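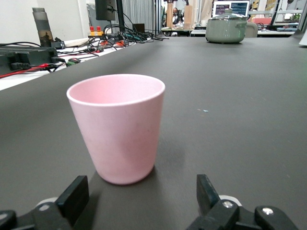
When Harvey Caron opened his small tableware shop in Clunville, he had 300 cups and no shelves. The cups stayed in boxes on the floor, and the customers had to bend down to choose one. "They did not mind it," he says. "One lady sat on the floor with my dog for an hour and bought nine cups, all different."

I met him at the back of the shop, Asine, on 7 July 2021. He was making the order for the autumn and had samples from two suppliers in front of him. He speaks slowly and he likes to hold a cup while he speaks.

I asked him first about pink. Many shops sell white and gray and a little blue, and pink is left for the children's shelf. Harvey does not agree with this. "A light pink is a quiet color. Put it on a dark table and it looks very calm. Put it beside a green pot, a soft green like sage, and people ask you where you bought both."

He prefers a tumbler without a handle, wider at the top than at the foot. The reason is partly storage, because such cups often go one inside the other, and partly the hand. "You take it lower or higher, as your fingers want. My mother has small hands and she never liked a mug."

The rim is the part he checks first. He passes his thumb all the way around it, with closed eyes. A thick rim is better for him than a thin one, even if some customers find it less elegant. "For wine, yes, thin. For water, for milk in the morning, I want something round on my lip."

We talked also about matte surfaces. Harvey sells many cups with small speckles, and he admits that a matte cup asks for more care. Coffee can leave a ring inside, and he tells every customer to rinse it the same day. He does not sell any cup for the microwave unless the maker has written it on the base. "I lost a good client this way — she heated soup in the wrong bowl, and I had not warned her. Now I warn everybody, also the ones who do not listen."

His largest supplier, Bélanger, wants him to take 3000 pieces a year. Last year he sold 1495. The other one, Setinent, is smaller and accepts little orders, but the colors change from one delivery to the next. He showed me on his list where he had written "pink, ask again" two times.

At home he owns nearly no matching cups. His wife drinks from a yellow one and he takes what is clean. Before I left he was still deciding about the green for the autumn, and he asked me which one I would put in my kitchen. I chose the paler one. He wrote it down.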